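Ticket 2129 – Durchlauferhitzer Sistivlow, Zündung fällt aus
Status: in Bearbeitung
Eröffnet: 12. Februar 2020
Gemeldet von: Gaurav Saxena

Guten Tag, ich habe seit November ein Problem mit dem Gasdurchlauferhitzer in der Teeküche. Wenn man das warme Wasser öffnet, hört man das Klicken der Zündung, aber die Flamme kommt nicht. Nach dem dritten oder vierten Versuch geht es meistens. Am Morgen ist es schlimmer als am Nachmittag.

Was ich schon gemacht habe:
Batterie gewechselt (zweimal, verschiedene Marken).
Wassersieb am Eingang gereinigt, es war wenig Kalk darin.
Gashahn ganz geöffnet, der Kocher am gleichen Anschluss brennt normal. Den Kocher zünde ich mit dem Feuerzeug an, er hat keine eigene Zündung. 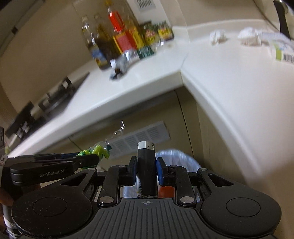

Amândio Marinho: Danke für die genaue Beschreibung. Wenn der Kocher normal brennt, würde ich zuerst die Elektrode prüfen lassen. Wie viele Sekunden klickt es, bevor das Gerät abschaltet? Und steht auf dem Display ein Code? Bitte das Gehäuse nicht selbst öffnen.

Es klickt 12 Sekunden, danach erscheint Code 18. In der Anleitung von Budora endet die Tabelle leider bei 13, deshalb weiß ich nicht, was er bedeutet. Gasgeruch habe ich keinen bemerkt – ich lüfte trotzdem nach jedem Versuch.

Nachtrag: Die Firma Grewal schickt einen Monteur und bringt eine neue Elektrode mit. Bis dahin bleibt das Gerät aus. Ich schreibe das Ergebnis in dieses Ticket.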